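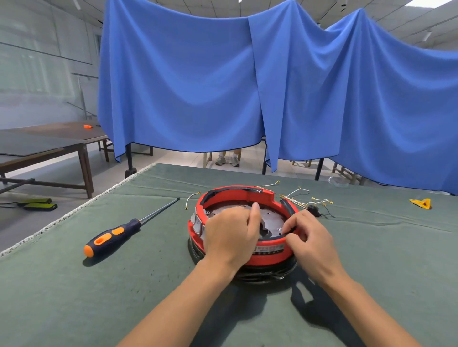 Oct 9, 2024

My mother gave me her red machine in September, when she bought a new one. She said it was finished. I am not a repairman, I teach geography, but I don't like to throw away a thing before I have looked inside it. So it lay in my hallway for 22 days, and then I took it to the repair evening where my friend Samer Awwad goes.

The advice I got there from Hiba Kassab was very simple: before you remove a wire, draw where it goes. I drew everything on the back of a bus timetable. The drawing is ugly but I could read it later, and this is enough. I also learned to put the small parts in the order I took them out, from left to right. I forgot this after the first 2 screws.

The part which took most of my patience was the rubber strip at the inner edge of the red ring. You press it in at one side and it comes up at the other side. I found that it helps to hold the metal plate down with one finger and to work along the rim slowly with the other hand, pinching the rubber a little at a time. Samer was already drinking his tea and I was still pinching.

The plate has brown stains. At home I had tried vinegar, then baking soda, and the stains stayed. I decided to leave them.

I must also say something good about the felt on the table. It is old and the edge is frayed, but a screw which falls on felt does not roll. I want to buy a piece for my kitchen table.

The machine is not ready yet. I need 3 new ring terminals, and Ferenc Simon will check my wiring before anybody puts the plug in the wall. My mother has called two times to ask about it, for somebody who said it was finished.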